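Arm gives up when its own cable loop gets in the way — how do you route yours?
Tags: cables, grippers, home setups

Damián Ledesma
I have a single black arm set up in a bedroom, next to the bed, where it is supposed to deal with a paper bag and a bin. It does this with all the urgency of a man choosing wallpaper. Whenever the wrist turns far enough, the cable pulls tight, the controller stops with fault 633 and I get to walk over and press reset. Current state of the place, floor and wrist views:

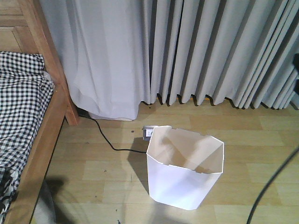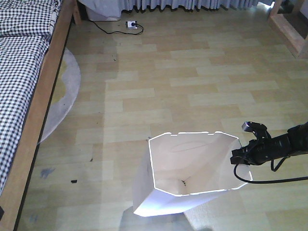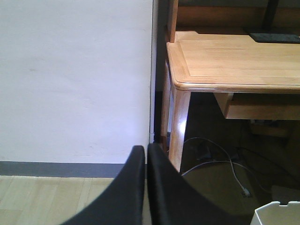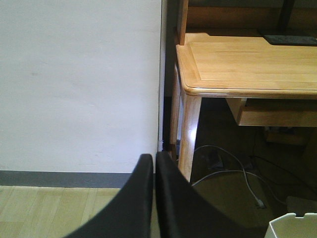

I've tried a shorter loop (pulls sooner) and a longer one (drags on the floor). Is there a length between those two, or do I need to move the whole base?

Beryl Rudd
Leave the base alone. Power down, turn the wrist by hand to the far end of its travel, and measure the slack there. Mine needed 13 inches past the last clamp. Use hook-and-loop straps — zip ties will chew the jacket, and you'll be buying a cable by September. Then run it at quarter speed and watch the connector, which should never move.

Fikri Kwok
have you tried turning it off and on again

Herman Subramaniam
What Beryl said, plus check the plug at the arm end. Fault 633 on my Evow was a half-seated connector, and I'd rerouted the cable twice before I looked. Also tape down anything loose on the floor first. Ask me how I lost a lamp.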